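Call for participants: household waste sorting diary study

Prellow is recruiting adult residents of Dridthorpe for a 14-day study of how household waste is separated, stored and put out for collection. The study runs in August. It is led by Delia Ilie, with data handling by Ankit Negi.

Background

Existing figures on household sorting come mostly from weighing material at the depot. Depot weights show what was collected, but they say little about the decisions made in the kitchen: which items were hard to place, how long they sat on a counter before being thrown out, and which bin they ended up in. This study collects that information at the household level. The results will be used to revise the wording and layout of the printed sorting guide issued with new bins.

What participation involves

Participants keep a paper or online diary for 14 consecutive days, starting on a Sunday. Each entry records the item or group of items, the bin used, and whether the choice was certain or a guess. Entries take 5 minutes a day in most households. Larger cleanouts (a garage, a closet, a refrigerator) should be entered as a single event with a short note on the contents.

There are also 2 interviews, one before the diary period and one after it. Both are held by phone or at the Prellow office on Rathore Street. Interviews are audio recorded for transcription. The recording is deleted once the transcript has been checked.

No waste is collected, weighed or inspected by the study team. Participants are not scored on the accuracy of their sorting, and entries marked as guesses are as useful as those marked certain.

Who can take part

Applicants must:
- be 18 or older
- live within the Dridthorpe collection area for the full diary period
- have at least two separate indoor bins in use, of any type or size
- be the person who handles most of the waste in the household, or share that task equally with one other adult
- be able to read and write in English

Only one person per household may enroll. Employees of Prellow or of its hauling contractor, Maltico, are not eligible. Households that share an outdoor container with other units may apply and will be analyzed as a separate group.

Payment

Participants who complete the diary and both interviews receive $200, paid by check or bank transfer. Those who withdraw early are paid for each completed day - no reason for withdrawal is required. Payment may count as taxable income.

Materials supplied

Each household receives a diary booklet, a pen, a set of bin labels and a printed list of item categories. Bins, bags, brushes and dustpans are not supplied. Floor sweepings are a category of their own and should be entered under the bin they are emptied into.
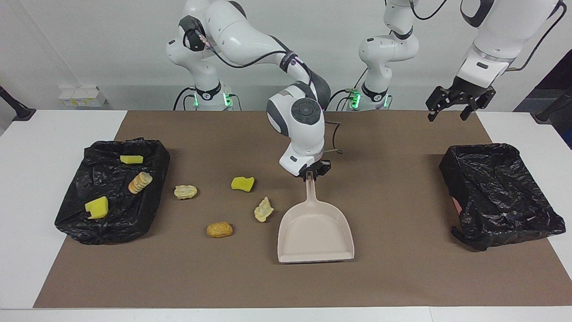 How to apply

Complete the short screening form at the Prellow front desk or request a copy by phone. The form asks for household size, housing type and the number of indoor bins. Applicants will be told by letter or email whether they have been selected. Screening forms from applicants who are not selected are shredded at the end of recruitment.

Questions about eligibility or scheduling go to Delia Ilie. Questions about storage or deletion of personal data go to Ankit Negi.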